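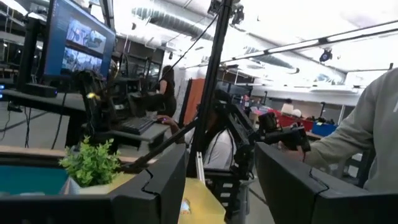
SUTARPORT, 03/06/2023

Hyun-seo Hyun has looked after the fourth-floor workroom at Boltell for a little over two years. Her job title is in office operations. Most of what she does, she says, is decide where things go.

"People think tidying is cleaning up at the end of the day," she said. "By then it's too late. You have to set up the table in the morning so that it's easy to put back."

The room has two sides to it. There are the desks, with their monitors, keyboards and a lot of black cable, and Hyun leaves those alone. "If somebody is sitting there, it's theirs. I might ask about a cable on the floor. I don't move a mouse or a keyboard."

The tables are different. They are shared, and she sets them up herself with plastic bins in plain colors, a placemat and a few small everyday items. She started with white bins from Yeoman, bought in one order, and gave them up after a month.

"They all looked the same, so people put things in whichever one was closest. I tried labels. The labels came off. Then I bought colored ones and stopped labeling."

She now uses pink, blue and yellow. The biggest ones go to the side so they don't block the middle of the table, and the lower ones go where people have to reach over them.
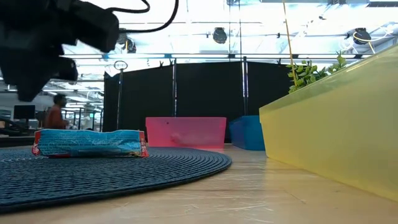
She doesn't like bins with lids. "A lid is one more thing to find a place for. And with the see-through kind you can tell there's something in it without walking over."

The placemats were her idea too. She bought the round woven ones to protect the wood, which was already scratched when she took over the room. Sanding and refinishing the tables would have cost $184 each at Clalitz, the shop downstairs, and she decided against it.

"A scratch doesn't bother me. Crumbs bother me. The ribs on those mats hold crumbs, so I take them to the sink and use a dish brush."

Snacks are allowed on the tables. Hyun asks that bags be closed or thrown out before anyone goes home, and she keeps a box of clips by the door. She said the clips go missing faster than the snacks.

Asked what she would change next, she named the shelf by the door. It was put up before her time and is too deep for the bins she uses now.

"Things get pushed to the back and I find them in June," she said. "I've asked for a shallower one. I have the measurements on my phone."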